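**Ticket 928: shelf price labels not updating, Nollthorpe store**

Opened 4th May. After the overnight price push, 18 labels in the snack aisle still show old prices. The register is correct. 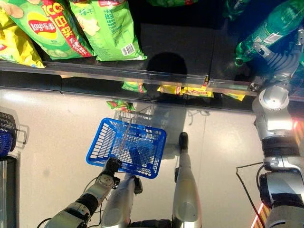
Restarted the Asico label gateway. 14 labels came back and four did not. The log shows error 500 on each retry.

Swapped the batteries in those four. No change.

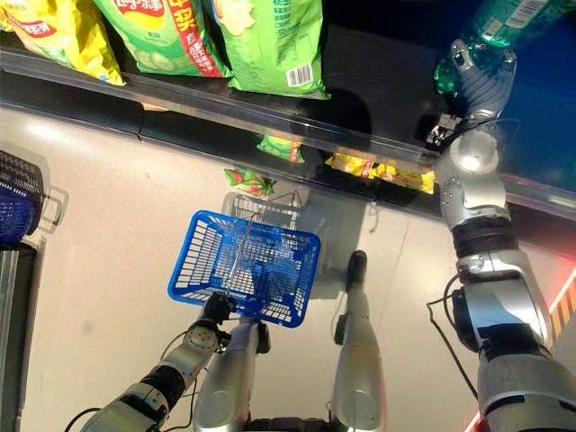 Found the four labels still tied to item codes retired in November. Removed the old links in the back office and scanned each label again.

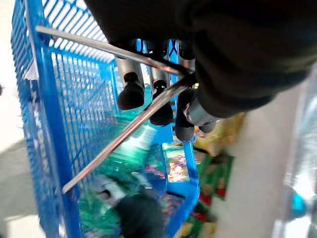

*Posted by Willems, store systems*

All four took the new price on the next push. Dradness store has the same retired codes, so I opened a separate ticket there.

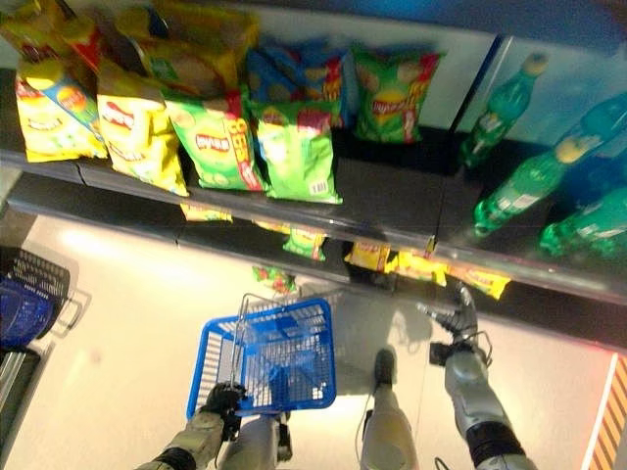
Does the gateway need a firmware update?

The current version is fine. Leave it as is.

Status: closed.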